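I swapped the old Julham fingers for the Flostilon pair in November and have now run both through the same job, which is clearing a table into two bins. The Julhams dropped 38 items in 1,000 picks.
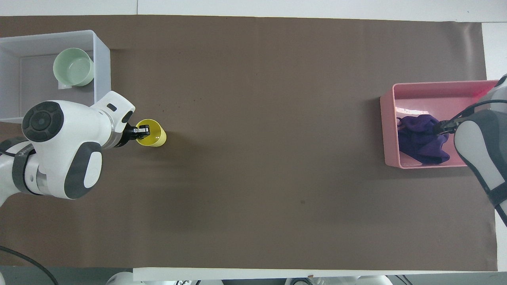
The Flostilon fingers are narrower and close more slowly, and I was ready to dislike them. Rims are where they win. A cup held by one side, like the yellow one on the left arm, used to swing round with the Julhams. Cloth is still a nuisance with either pair. Dzifa Aryee wants me to try softer pads next, so I have ordered a set from Pearce.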